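Dalero teaches its robot arm kitchen chores by remote control

The small team at Dalero has spent much of the winter teaching a robot arm the sort of kitchen job most of us do half asleep, and they would be the first to tell you it takes a good deal of patience. Debashish Fakir steers the arm by remote control, one slow try after another, and every try is saved so the arm can learn from it later. By the end of December he had recorded 441 of them.

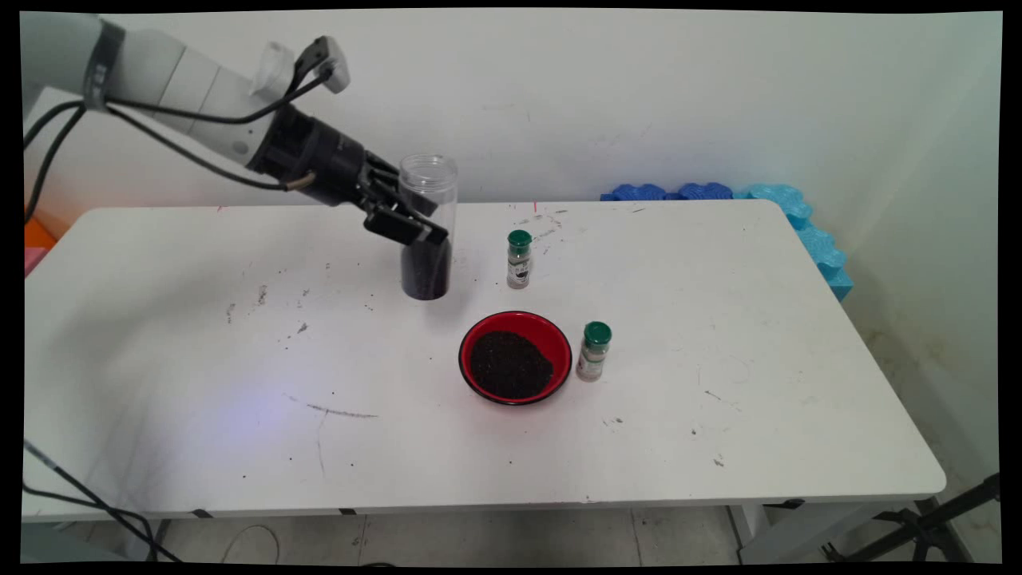

Jars and bowls came first, said Shafiq Munshi, who looks after the recordings, and the group hopes to reach 3000 before spring - a big number, he admits with a laugh, for a crew that still stops for a proper lunch. Fakir says his hands have grown steadier along the way, and he is happy to let visitors have a turn at the controls if they call ahead.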